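Review: the Prunari Tabletop Safety Handbook (with the Vultia simulation add-on)

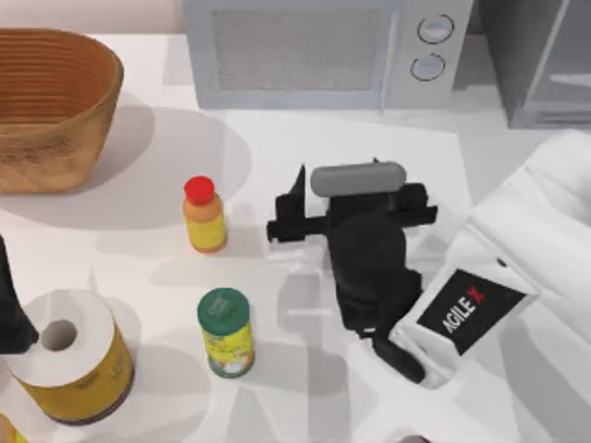
Fanni Kun wrote to me after I mentioned I was reading this one and asked whether a rules handbook makes any sense for work done in simulation, when there are no fingers to pinch and no glass to sweep up. Her feeling was that you should let people be sloppy in the simulator and save the strict stuff for the real bench.

I used to think so too! But I've had the Prunari handbook open next to my keyboard since December, and it has pretty much turned me around on that. Whatever you let slide in the simulator comes along with you to the real table. If I get used to starting a run without looking at what's near the gripper, I'm going to do exactly the same thing when the gripper weighs something.

So, what do you get? The handbook is 213 pages, spiral bound (bless them), and it lies flat. The add-on is a download with practice tabletops and a set of fill-in sheets for them. Kitchen stuff mostly, the kind of thing everybody in this field seems to practice on. A microwave, a basket, paper towels, a spice can with a green lid, a bottle with a red cap. You load one up, go through the sheet, and only then do you move an arm.

The sheets are my favorite part. Each one starts with a keep-clear section, where you write down how much room the gripper needs on each side before it's allowed to turn. The default is 50 millimeters and you can change it, but you have to put your initials next to the change, and I love that. It's such a small thing, and it has stopped me from fudging the number late in the evening more often than I want to admit.

Next comes the part on arms that share a table. The handbook wants one arm parked, in a spot you've written down, whenever the other one is working close to the middle. I found this fussy for the first week. Then I had my two arms reach for the same paper towel roll in a practice run and, well, I park now. There's also a good page on calling out loud which arm you're about to move, even when you're alone in the room. My dog finds it very exciting.

The chapter on naming objects is drier but worth your time. They want every item on the table listed by one fixed name, so you don't end up with "can" in one log and "spice" in another. I went back through my old logs after reading it and wow, what a mess. I'm still cleaning those up.

Now for the grumbles. The stop rules are split between chapter 2 and an appendix, and the two don't quite match. The chapter says to stop the run if anything outside the task gets touched. The appendix says to note it and keep going if the object stays standing. Which is it? I wrote to Prunari and got a friendly reply that the chapter wins, but I'd like to see that printed somewhere. I wrote it in the margin of mine in red pen.

I also think the section on shadows and lighting is too short. It tells you to vary the lights between runs and leaves it there, with no sheet to fill in and no suggestion of how much to change. When an arm throws a big dark shape over the things you're working with, you want to know whether your setup has ever been tried like that. I made my own sheet for it, borrowing the layout from the keep-clear one, and it works fine, but at this price I shouldn't have to.

If you've used the Bandau guide, you'll want to know how they compare. Bandau is shorter and easier to read in one sitting, and its emergency stop chapter is clearer. It barely mentions simulation, though, and it assumes a single arm all the way through. The Hou wall charts are nice to have up if you teach, but they're reminders for people who already know the rules.

Setup for the add-on was quick on my machine. The sheets print on regular letter paper (fill the header in first, the boxes are tiny by hand). Updates are free for a year, and after that I'd probably pay for another if they fix the stop rules.

Four stars from me. Get the handbook and the add-on together if you can, and start with the keep-clear sheet.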